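Collecting simulated demonstrations for a plate-moving task

Last updated 19 Aug 2026

This page covers how to record demonstrations for the two-arm plate task in the Valwood simulator setup and how to get them into a state the trainer accepts. It assumes the simulator starts, both arms respond to the leader handles, and you have write access to the Polard dataset folder. The training step has its own page.

1. Set up the task

Load the plate task file and reset once before recording. The task uses two white arms on one table and two plate holders on a perforated board. An episode starts with one holder loaded and the other empty. The operator moves the plate from the loaded holder to the empty one and backs the gripper off.

Check the reset state from the overview camera before each session. Both grippers should be empty and clear of the board. If an arm comes up in its last pose from the previous session, run the reset again.

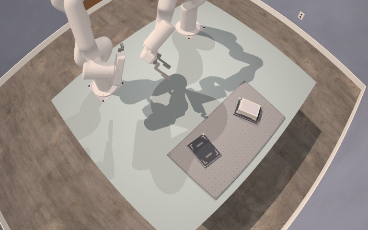
Christos Fragkou asks whether the start pose should be randomized along with the board. Yes, but by less. Leave the arm joints within the default noise setting and let the board position carry most of the variation. With large joint noise, operators spend the first part of every episode recovering, and the policy learns the recovery motion better than the transfer.

2. Configure the streams

Record three cameras: overview, left wrist, right wrist. All three go in every episode, including the wrist camera of the arm that is not doing the transfer. The trainer expects a fixed set of streams and rejects an episode with one missing.

Set the recorder to write joint positions, gripper opening and commanded targets on the same clock as the images. Do not resample at this stage. If the simulator drops below real time, the recorder still stamps simulation time, and the episode is usable.

Turn shadows on. Early sets were recorded without them to save render time, and the policies trained on those sets did poorly once the lighting changed.

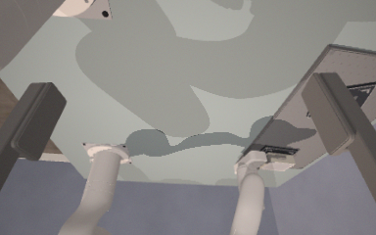

Stream order matters as well. The loader reads cameras by index and ignores the names, so a set recorded as overview, right, left will load without an error and train badly. Run the Gralico check script on the first episode of each session. It prints the index and name of each stream.

3. Record

Record in blocks of 16 episodes, then stop and review. Keep the speed steady. Pauses longer than a second should be avoided, as the trainer treats them as intended behavior.

A failed grasp followed by a clean retry may be kept. Tag it "retry". A dropped plate ends the episode. Tag it "fail" and leave the file in place.
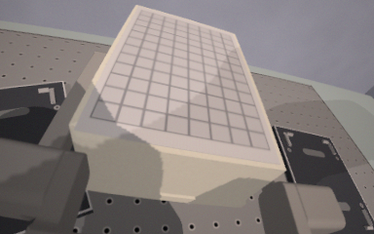 Review is done at half speed, from the wrist view first. Look for the point of contact and confirm that the plate is held before the arm starts to lift. A good grasp has a finger on either side of the block, with the grid on its top face still visible between them. Scrub back ten frames from there and check that the fingers came in without pushing the plate sideways.

4. Trim and export

Cut idle frames at the start and end of each episode, leaving five on each side. Export with the Cifuentes profile. The current set has 146 episodes, of which 128 passed review. Policies trained on fewer than half of those did not place the plate reliably.

Write the tag counts into the session log before you upload. Questions about the export profile go to Ferhat Erdem.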